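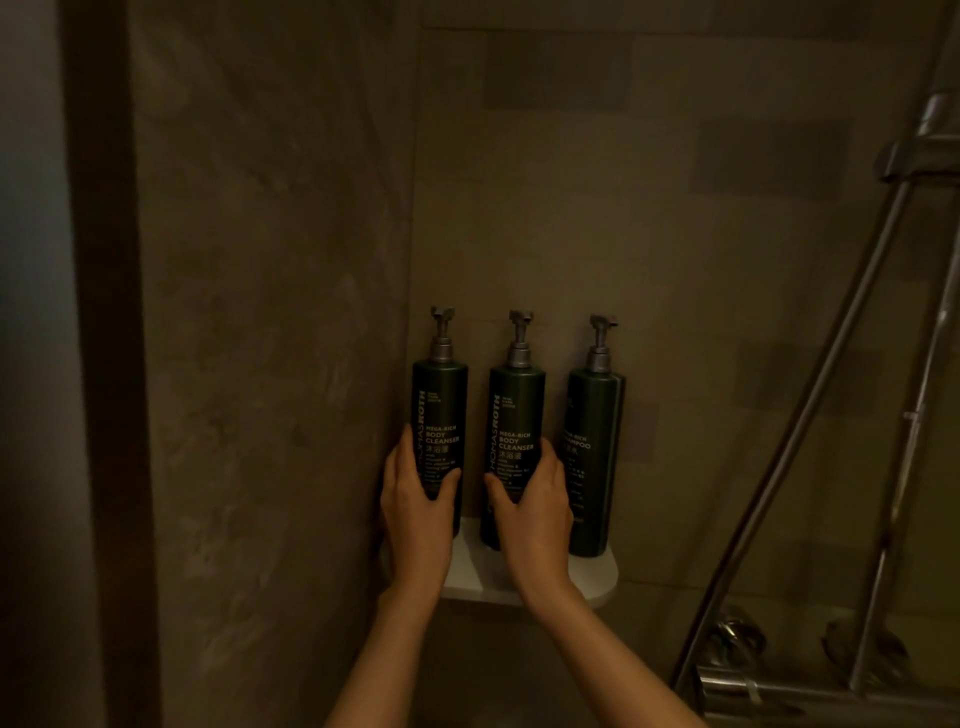
How I Clean a Corner Shower Shelf (and the Bottles on It)

January 20, 2024
By Getsemaní Zamudio
3 min read

I used to wipe around my shower bottles and call it good. Then last April we stayed at a little guesthouse in Bragança, and the corner shelf in the shower was so spotless that I came home and felt bad about mine. I asked the owner how she did it, and the answer was basically dish soap and ten spare minutes. So now I do it too!

You'll need a bowl of warm water, a squirt of dish soap, an old toothbrush, two cloths and some white vinegar. I mix the vinegar half and half with water in a 600 ml spray bottle. If your shelf or tile is natural stone, skip the vinegar completely and stick with soap.

Take everything off the shelf first. Pump bottles are heavier than they look when they're full, so hold them low around the body, not by the pump (I've had a pump head come off in my hand, and conditioner is no fun on a shower floor). Stand them in the sink.

Spray the shelf, the wall behind it and especially the line where the two meet. Leave it about 13 minutes. I go fold towels - or scroll on my phone, more likely.

While that's sitting, do the bottles. Soapy cloth around the sides, then turn each one over and scrub the bottom with the toothbrush, keeping a finger on the pump so it doesn't squirt. Go gently over the label if the print is the kind that rubs off. Get the brush in around the collar of the pump too, and wipe the tip of the nozzle where the dried soap collects.

Back to the shelf. Scrub the corners, rinse well, and dry it with the second cloth. Dry the bottoms of the bottles before they go back.

I put body wash on the left and shampoo on the right, labels facing out, with a little gap between them. My friend Yung-ching Chou decants everything into matching bottles and swears by it, but I need to be able to read what I'm grabbing with water in my eyes.

The whole job takes me 25 minutes, and I do it every other week. If your shelf has screws, check them for rust while you're in there.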